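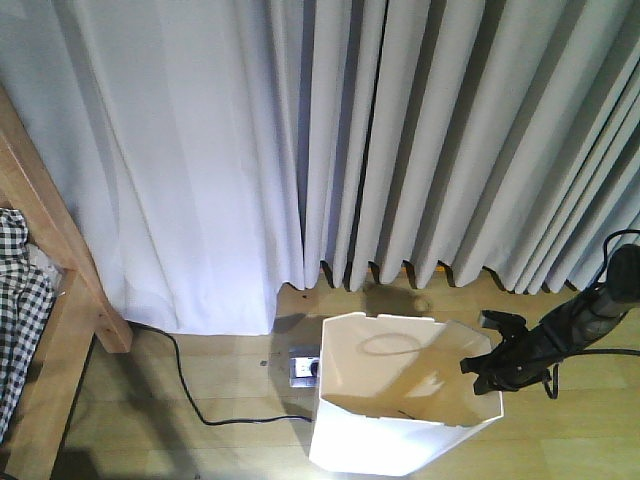
How Does a Robot Arm Know Where to Go?
Stumolby Learning Pages for Young Readers, 9/5/22

A robot arm has motors and joints, but it cannot decide anything without software. Software is a set of instructions that a computer follows. The program used at Wollton is called Andent, and it has three main jobs.

Seeing
Cameras send pictures to the computer. Andent looks for edges and shapes, such as the rim of a white container. Shadows make this harder, as a dark shadow can look like a real object.

Planning
Next, the program chooses a path. It may compare 100 paths before picking one that keeps the arm away from walls, floors and furniture.

Moving
The last part is called control. It tells each motor how far to turn, then checks the result and makes small corrections - much as you do when you carry a full glass of water.
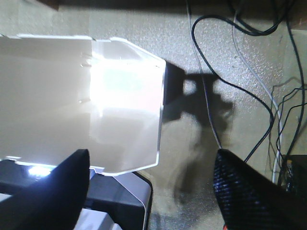
A wrist camera's view: two gripper fingers, a frosted plastic panel and a bright glare.

Bright light is a problem for cameras too. Where a picture is almost pure white, the software has few details to use. Andent can then ask for a second picture from another camera.

Words to Know
Gripper - the part of a robot that holds things.
Path - the route the arm will follow.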